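Grellcombe Household Manipulation Program
Progress report to the Awad Fund
Submitted 2018-03-11 by Leen Bitar, project lead

Summary

The grant supports the collection of kitchen tasks shown to a robot arm by a person working a remote hand controller. During this period the team recorded 549 demonstrations, of which 339 have passed review. The remainder are waiting for a second reviewer or have been set aside. Spending is within the approved budget.

1. Demonstrations collected

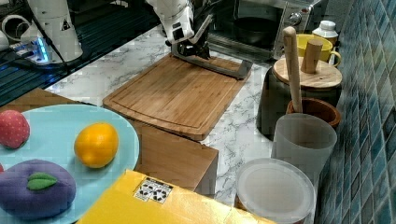

Operators now follow a written task sheet for each session. The sheet names the objects and the goal, and leaves the path of the arm to the operator. Tasks with the cutting board have taken the most practice. With the board up on a wooden stand and the gripper low over its back edge, the operator has very little height to work with, and new operators tend to press down too early. We have added a short practice block on this point to the training course.

Five operators have completed the course. Sessions are limited to one hour, as the quality of the recordings fell in longer ones.

2. Layout of the work area

The counter is set out as an ordinary home kitchen, and objects are moved between sessions so that the trained model does not learn one fixed arrangement. The board may lie flat on the counter, close to the toaster, with the plate of fruit placed on the wooden box by the tiled wall. Reviewers had asked for this kind of variety in their comments on the first report - we believe the request has been met.
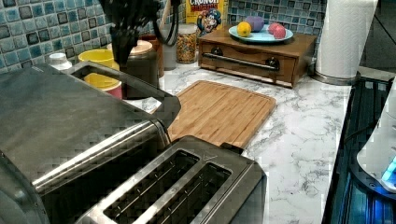 3. Camera views

Each demonstration is stored with views of the counter and a close view from the wrist. The wrist view has proved the more useful of the two when reviewers must decide whether a grasp was well placed. It does have limits near shiny surfaces, and the Urnari labeling tool still marks some reflections as object edges. A correction has been requested from Janmont, who maintain the tool for us.
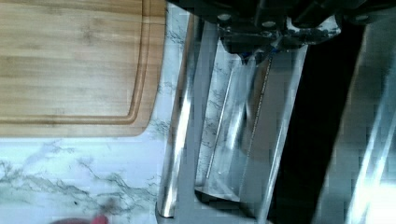 Figure 3. Wrist view, with the gripper fingers beside the cutting board.

4. Problems and delays

The hand controller was out of service for 11 days while a worn joint was replaced. Collection stopped during that time and staff were moved to review work. We also found that two operators had been using different starting positions for the arm. The affected recordings have been tagged, and the starting position is now part of the task sheet.

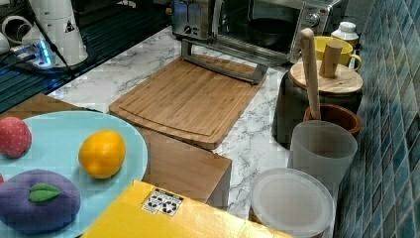
5. Work planned for the next period

The team will finish the second review, begin tasks that involve opening and closing doors, and run a first test of the trained model on object layouts it has not been shown. No change to the budget is requested. A revised schedule will be sent to the Fund before the end of March.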